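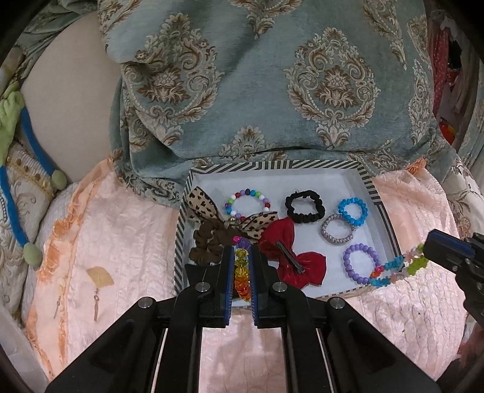 The rule at Mundedine was number 9, and it said that an object must be put down before it is picked up again. Maëlys Bodin had read it on her first morning and signed the sheet. By May she could say all of the rules by heart, but number 9 was the one she argued with.

"People don't work like that," she told Thierry Coste. "If I'm sorting my hair things at home, I pass a bracelet from one hand to the other. I don't set it down in between."

"You're not teaching people," Thierry said. "You're teaching Zolau."

He had the log open. She had 400 runs to her name, and he had rejected 5 of them on Sunday night. He turned the screen so she could read the notes. Three said "handover, no release." One said "bow dragged." The last one said "see me."

"What's wrong with that one?"

"Nothing in the rules. You held a bracelet in the left gripper and waited nine seconds before you let go."

"I was thinking."

"It learned to wait."

She sat down. Thierry told her about the Besnard job, which was before her time. Didier Leclerc had written the standard for it, two pages, and left out any word about pauses. The operators were careful people and they stopped to look before every grasp. When the arm was installed it stopped too, over every item, for as long as they had. Besnard paid for the first month and sent it back.

"So write a rule about waiting," Maëlys said.

"Ye-rin wants one. Didier says if we write down everything, the operators will spend the whole run remembering rules, and the arm will learn that."

Ye-rin Noh came in with her coat on and asked if they had finished. Thierry said they were on number 9.

"Leave 9 alone," Ye-rin said. "Rovemer audits against 9."

"Has anyone at Rovemer ever sorted a box of scrunchies?" Maëlys asked.

Ye-rin thought about it. "Évan Le Goff has two daughters," she said. "I'll ask him."

Maëlys went back to the bed and knelt. She picked up the grippers, said the run number out loud, and closed the jaws on a bracelet. She did not wait.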